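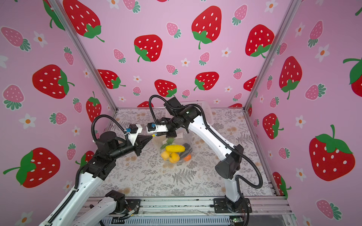 Moving a Setari wallet to a new computer

These steps cover the desktop wallet, version 2 and later. If you only use the phone app, the menus have different names and you should follow the phone guide instead. Allow an hour, most of it waiting for the new machine to catch up with the network.

Before you start

You will need the old computer in working order, your wallet password, and the recovery phrase you wrote down when the wallet was first made. If you can't find the phrase, open the old wallet, go to Wallet, then Show recovery phrase, and copy it out by hand. Do not photograph it or paste it into an email to yourself.

Check the balance on the old computer and write it down. Write down the last receiving address too. You will compare both later.

If there are payments still waiting to confirm, let them finish. A pending payment isn't lost if you move early, but it may not show on the new machine for some time and people tend to panic and send it again.

Step 1. Export the labels

The recovery phrase brings back your coins and addresses. It does not bring back the notes you have typed next to payments. To keep these, go to Wallet, then Labels, then Export, and save the file to a USB stick. The file is plain text and small. Mine has 964 entries and still opens at once in Notepad.

If you never use labels, skip this step.

Step 2. Install on the new computer

Download the installer from the project's own page and check the signature before you run it. The signing key is the one published by Els De Haan. On Windows the check is built into the Zollport tool; on Linux use gpg from the command line. If the check fails, delete the file and download it again. If it fails twice, stop there and ask on the forum.

Run the installer and accept the default folder. You can move the data folder later, but not during setup.

Step 3. Restore the wallet

Open the program and choose Restore from phrase — not Create new. Type the words in order, in lower case, with a single space between them. The program will suggest words as you type. Take care with pairs that start with the same letters.

If you added an extra passphrase when you made the wallet, tick the box marked Extended and enter it. A wrong passphrase gives no error. It opens a different wallet, with nothing in it.

Next, set a new password. This one only locks the file on this computer, so it can differ from the old one.

Step 4. Connect to a server

The wallet picks a server by itself. If you run your own, go to Network, untick Choose automatically and enter the address. Iltach servers work with the default port. Stanciu servers need the port typed in by hand, after a colon.

A wallet with a long history takes a while. One with over 2,000 payments can sit at 82 per cent for several minutes and then finish all at once. Leave it alone while it does this.

Step 5. Compare

Look at the balance and the last receiving address, and check them against what you wrote down. If the balance is too low, raise the gap limit to 50 under Wallet, Advanced, and press Rescan. This finds coins sent to addresses further down the list, and is often needed by anyone who makes a fresh address for every invoice.

Import the labels file now if you saved one.

Step 6. Send a test payment

Send a small amount from the new wallet to one of its own addresses and wait for one confirmation. You will pay the network fee.

Step 7. Clear the old computer

Keep the old wallet for a week or so. Then close the program, delete the data folder and empty the recycle bin. Wipe the USB stick as well — the labels file shows who you have paid.

Do not use both copies to send during that week. It won't damage anything, but labels made on one will not appear on the other.

Thanks to Bart Groen for the correction to step 4.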